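Subject: Re: [Usdale-swap] Snack box leftovers – what do you all do with yours?

Hi everyone,

I wasn't going to chime in on this one because I'm terrible at it, but the message below made me feel so seen that here I am with a cup of tea and far too much to say.

> I've been getting the Sendport snack box since September and
> I love it, but I can't be the only one drowning. Every box has
> three or four things I inhale the same night and then a whole
> lot of odds and ends that migrate around the house. Single
> candies in coat pockets. Half a bag of something in the car.
> Stickers and little cards I feel bad throwing out. How do the
> rest of you sort yours? Do you keep a list? A drawer? Do you
> just eat faster? Also, does anybody want spicy things? My kids
> won't touch them.

First off, yes, I want the spicy things! Please don't throw them out. I can pick up in Usdale any afternoon after 2, or you can leave them in the swap box at the Coller branch library and I'll bring you something chocolate in return.

As for sorting, I've tried the drawer and the drawer is a lie. Things go in and they stay in. I found a rice cracker at the back of mine that had been through a move. What works for me (most of the time) is doing the whole thing in one go on top of the bed. I know that sounds like asking for crumbs, and it is asking for crumbs, but the kitchen table always has mail on it and the floor has a dog on it. On the bed I can spread everything out and see what I've got, and I also have a pretty good reason to finish, which is that I'd like to sleep there.

So I bring in whatever's been collecting, dump it on the duvet, and get the bin in there with me. That last part matters more than you'd think. If the bin stays in the kitchen, every empty wrapper gets set down "for a second" and then I'm sorting trash and food together, and I've more than once picked up a packet all excited and found there was only air in it. 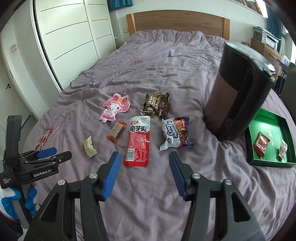

Then it goes by type. Konjac strips and anything else chewy and savory go together, and I'm very strict about those because they're my favorites and I lose track of how many I have. The 魔芋爽 ones never make it as far as the swap box, sorry. Chocolate and wafer things are the second pile. Little wrapped bars and single candies are the third, and those are the real troublemakers, since they're small enough to slide down between the pillows.

Anything already open gets dealt with right then. Either I eat it standing up or it's gone. I used to fold the tops over and clip them, and I owned 40 of those tiny clips at one point (they came in a tub, I have no defense), and all it ever got me was stale snacks with clips on them.

For the stickers and cards I don't have a great answer. I can't throw out a cartoon rabbit, I just can't. Mine go in an envelope and when it gets fat I mail it to my niece, who puts them on everything she owns, including once the cat's carrier. If you don't have a niece handy, I bet the after-school program in Coller would take them.

Oh, and save the nice boxes! The shallow trays from the gift sets are perfect for the single candies. I had one on the hall shelf all last winter and people helped themselves on the way out, and it emptied faster than anything I've ever put in a bowl. I think a bowl makes people feel like they have to ask. Rusu does a gift tin around the holidays that's good for this too, although the lid sticks and you'll need a butter knife.

You asked about a list. I kept one for two months. It was a spreadsheet with columns for spicy, sweet, would buy again, and so on, and I was very proud of it, and then I got a bit behind and never opened it again. If somebody on here is more disciplined I'd love to see theirs – mostly I want to know the name of the sour plum thing from a couple of boxes ago, the one in the twist wrapper. I ate every one of them and kept no evidence.

One more thing while I'm here. Somebody asked a while back about points on the Sendport account and whether they're worth saving. I'm sitting on nearly 3000 and I can't find anywhere to spend them except on shipping upgrades. If you've figured out how to turn them into actual snacks, please tell the list and not just me, because I'll forget to pass it on.

Anyway, spicy things, yes please. I've got a small bag of milk candies and some seaweed rolls to trade, all sealed, and the seaweed is the plain kind so it should be safe for kids. Write me off-list and we'll work out a time.

– your neighbor on the Usdale side, still finding crumbs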